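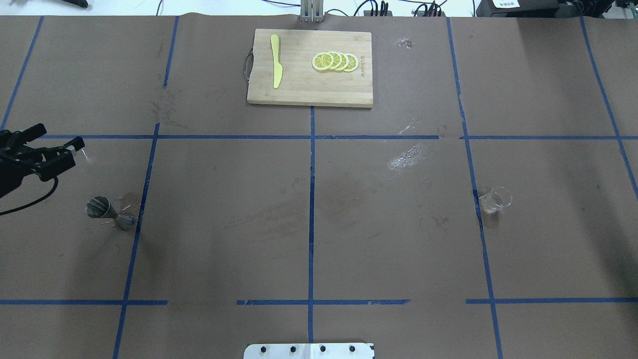 Corinne Dow
Writer and home bartender, Tovier Notes

I've had a few emails asking about the tape on the drinks table, so I'm going to deal with it in one go.

The table is covered in brown paper and marked out in rectangles with blue tape. I started doing it in November, when I was making lemon drinks most afternoons and losing track of where I'd put things. The roll is 24 mm wide and came from the hardware shop in Hirton. I don't measure the rectangles. I run the long strips first, then the cross strips, and if a line slants I leave it.

The cutting board goes at the back in the middle. It's bamboo, with a dark loop on the left side and a bit of printing at the right. The yellow knife lives on the left half and the lemon goes on the right, sliced into rounds and fanned out a little so they come away one at a time. Thick slices sink, and thin ones go limp in the glass. I aim for something in between and put the ends in the compost.

The tape doesn't last. Things get dragged over it and the edges start to go, and once an edge has gone it picks up fluff and crumbs. The crossings are usually the first to need doing again.

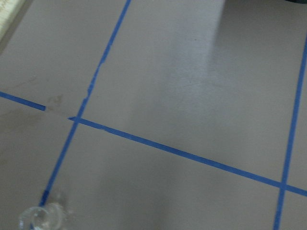
Worn tape near one of the crossings, with a piece missing.

When a strip gets to this stage I used to patch it. I don't bother now. A patch sits higher than the rest and a cup will catch on it. I pull up the whole run, slowly and back along itself, then lay a new one. A blunt cut at the end holds better than a torn one, so keep scissors handy.

I did try a more expensive tape from Clilteck. It stuck well, but it took the top layer of the paper off with it when I lifted it, and I went back to the cheap stuff.

For measuring I use a glass beaker with a spout and a steel jigger. The beaker is for water and syrup. You can see the level through the side and the spout makes it easier to pour into something small. The jigger is for everything else.
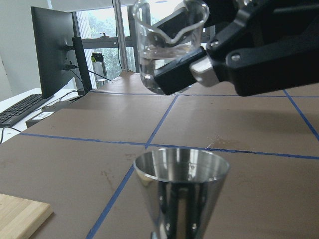 I pour over the table and not over the sink, and the paper shows it. There are reddish marks here and there that I've stopped worrying about. Paper is cheap, and I change it when the tape is due to be redone anyway.

Next job is finding a better spot for the spare lemons.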